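Kitchen Corner: The Dishwasher Question

Thank you to everyone who answered last month's question about loading the dishwasher. We got 11 replies, 9 of them from people who believe somebody else in the house is doing it wrong.

Hayley Whitlock rinses everything first and will not be argued with. Themba Molefe scrapes and walks away. Fadime Öztürkmen wrote two pages on the placement of forks, which we have shortened to "handles down," with apologies to Fadime.

The bigger split was over bowls. Half of you nest them to save room, then wash them again by hand, which seems a long way around.

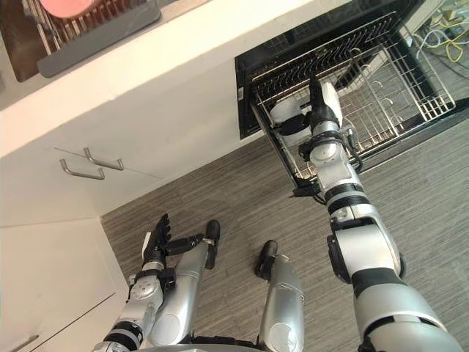

Bowls do best on the lower rack with some space and a bit of a lean, so the water can get at the inside. Start early, while you still have your pick of the tines — a white bowl over on the left, say, and the next white thing standing upright just to the right of it. Anything you can't bear to risk can go in the drying rack up on the counter, like the pink dish.

Next month: sponges, and when to let go. Replies to Adwoa Appiah by the end of December, please, and one page is plenty.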